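3.2 The kitting bay and the division of work

The second site, Rallmont, supplies moulded trim to a vehicle finisher. Its kitting bay is where parts and trays are put together before they go to the fitting line, and until the trial it was staffed by one person per shift, who filled the shelves, took trays out, returned the empties and kept the count. The robot was introduced for the tray handling alone. The other duties stayed with the staff, at least on paper. Figure 2 shows the work in the bay from two viewpoints.

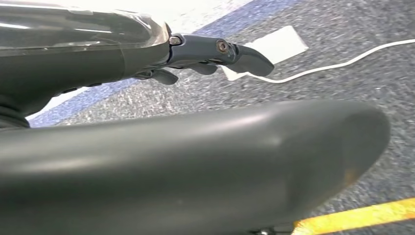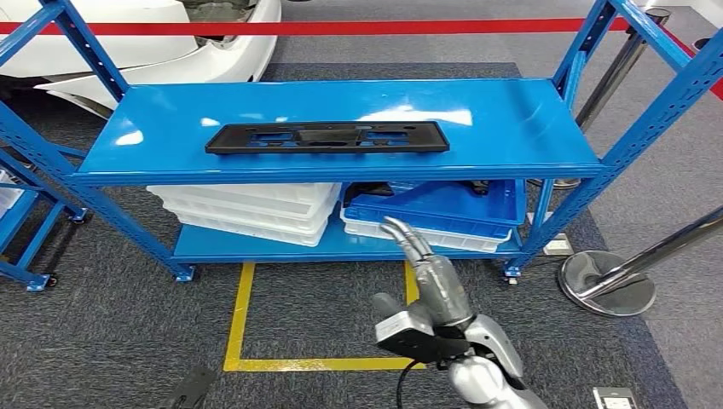

Figure 2. Tray handling in the kitting bay. Both views include part of the robot's hand, something blue behind it and yellow tape on the carpet.

What did the robot change for the people who work in the bay?

It took over most of the lifting from the low shelf and left them with more checking, more tidying and more waiting. The total time spent in the bay by a member of staff fell by less than the managers had planned for, and the kind of work done in that time changed a good deal.

The rest of this section sets out how that answer was reached. The material consists of shift notes kept by the staff, the fault log of the robot, and interviews held in March, after the novelty had passed. Interviews were carried out by Rozália Gulyás, in a meeting room away from the bay and with no manager present. The fault log was coded by Xolani Baloyi, who did not see the interview notes until the coding was finished. The log covers 1108 tray moves. A move was entered as complete only when the tray had been set down at its intended place and released; a tray set down elsewhere and corrected by hand was entered as an intervention.

3.2.1 Reach and posture

Before the trial, the low shelf was the part of the job that staff complained of most. It lies close to the floor, and a tray has to be drawn forward before it can be lifted. Older members of staff knelt; younger ones bent from the waist, against the advice given in their training. In the interviews, every member of staff said that they now bent less often, and none wished to go back to taking all the trays by hand.

The gain was smaller than it first appears. When a tray was placed badly, the correction was made by a person, at the same height and usually in a worse posture, as the robot had to be stopped and reached around. One interviewee put it this way: 'I used to do it the easy way forty times. Now I do it the hard way a few times, and I have to walk over first.' The shift notes agree with this account. They mention kneeling less often than in the earlier period, but they mention twisting and reaching sideways for the first time.

3.2.2 Tidiness as a new duty

People tolerate disorder on a shelf without much effort. A tray lying at a slant across another is picked up with one hand while the other steadies the lower one, and the person doing it rarely remembers the event. For the robot, a slanted tray was a separate case, with its own approach and its own chance of failure. Staff learned this within the first days and began to straighten trays before the robot reached them.

This straightening was not in the written procedure, was not timed, and did not appear in the fault log, where its effect showed only as an absence of faults. At Rallmont it was done mainly at the start of a shift and after the lunch break. At Clurkgate, the first site, a similar habit had formed around the folding of bags (Section 3.1). In both cases the supervisors described the robot as having 'settled in', while the staff described themselves as having done so.

We regard the point as one of some weight for the planning of staff hours. A bay in which people prepare the shelf for the robot will report better figures than one in which they do not, and the difference will be credited to the robot unless the preparing is recorded as work.

3.2.3 Marked floor and right of way

A rectangle of yellow tape was laid in front of the shelving as a standing zone. The procedure allowed either the robot or a person to use it, but never both. In practice the rule had to be read more closely than its authors expected. It did not say who should give way when both were needed, nor how long a person should wait for a slow move to end.

Two customs grew up. On the early shift, a person who wanted the zone stopped the robot at once and restarted it afterwards. On the late shift, people waited, and used the time for the count sheets. The early shift therefore logged more stops and the late shift logged more idle time, though the amount of work passed to the fitting line was much the same. When the figures were first shown to the managers, the early shift was asked to explain its stops. The late shift was asked nothing. Several interviewees raised this without prompting, and it was the only topic on which the word 'unfair' was used by more than one of them.

The procedure was later amended to allow a person to stop the robot if the wait was longer than 40 seconds. After the amendment the two shifts drew closer together, but the earlier habits could still be made out in the log.

3.2.4 Skill and standing

No post was lost at Rallmont during the study, and we can say nothing about later decisions. The grade of the bay job did not change either. The staff thought that it should have, on the grounds that they were now expected to judge when a move was going wrong and to step in. The managers held that watching a machine asked less of a person than doing the lifting. The Silberg scale, which we used to rate the tasks, gives some support to both sides: physical load fell by one band and attention load rose by one. It has no means of trading the one against the other – a limit which its users have noted before.

Training was short. Five members of staff were shown how to stop, restart and reposition the robot, and they taught the others on shift. Fault reports written by those five were more exact than the rest, in particular on the question of whether a tray had slipped or had never been gripped. We return to this difference in Section 4, together with the results from the Gosselin site, where all staff were trained at the outset and the straightening of trays was entered on the time sheet from the first shift.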